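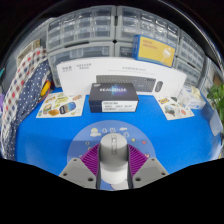
I have owned a desk for eleven months and in that time I have worked at it maybe twice. The rest of the time it has served as a kind of customs hall, where things I bought wait to be admitted to the apartment. So on Friday, July 28, 2023, with the window unit rattling and no plans that anyone could prove, I decided to clear the thing.

My method comes from my friend Diane Vachon, who moved here from Dernthorpe with one suitcase and has never let me forget it. You take everything off the desk, wipe it down, and then put back only what you would miss by Monday. The flaw in the method is that I miss everything by Monday. I once drove back to a yard sale for a stapler.

First back was the mouse pad. It's round, a washed-out sort of blue, with a chubby white cartoon character and a scattering of clouds, a star, a heart and a lot of other business too small to make out without my glasses. I am a grown person with a dental plan. I bought it in February, when the sun was setting at what felt like lunchtime, and I stand by it. The white mouse goes on top and covers a good part of the character, which gives me the plausible deniability I need on the rare day somebody comes over.

Then the boxes. I have a problem with boxes. Sebastian Neagu, who shared an office with me back at Damard, used to say that I bought electronics for the cardboard, and I told him he was being ridiculous while flattening nothing. The long white carton for the keyboard and mouse is a very good carton. It has a picture of the keyboard on it, in case I forget what one looks like. It's also exactly the right height to put another, smaller box on, and so there is now another, smaller box on it, blue around the edges with a yellow front.

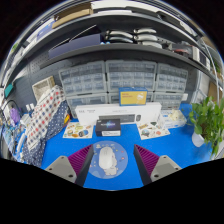
The little black one with the blue and purple burst on the lid I kept because of the burst. REALSENSE, it says, and I like a box that looks as if it's about to announce something. It could hold paper clips. I don't own any paper clips, but I could get some, and they come in a box.

Which leaves the stickers. I have two sheets of them and I can't bring myself to use a single one, a condition I've had since second grade. There's food on one, or things that look like food, and the other runs more to greens and browns and pinks. Diane's view is that a sticker you don't stick is just litter with ambitions. I put one sheet to the left and one to the right, to frame the display, and at that point I had to admit it had become a display.

Total time, 46 minutes. Total items thrown away, 4, and three of those were receipts. The fourth was a Clorkel warranty card for a lamp I gave my sister, so I'll be hearing about that.

Still, you can see the blue of the tabletop again, lots of it, and it's a brighter blue than I remembered. I wiped it down twice. Then I made a sandwich and ate it on the couch, with the laptop on my knees, where I'm writing this.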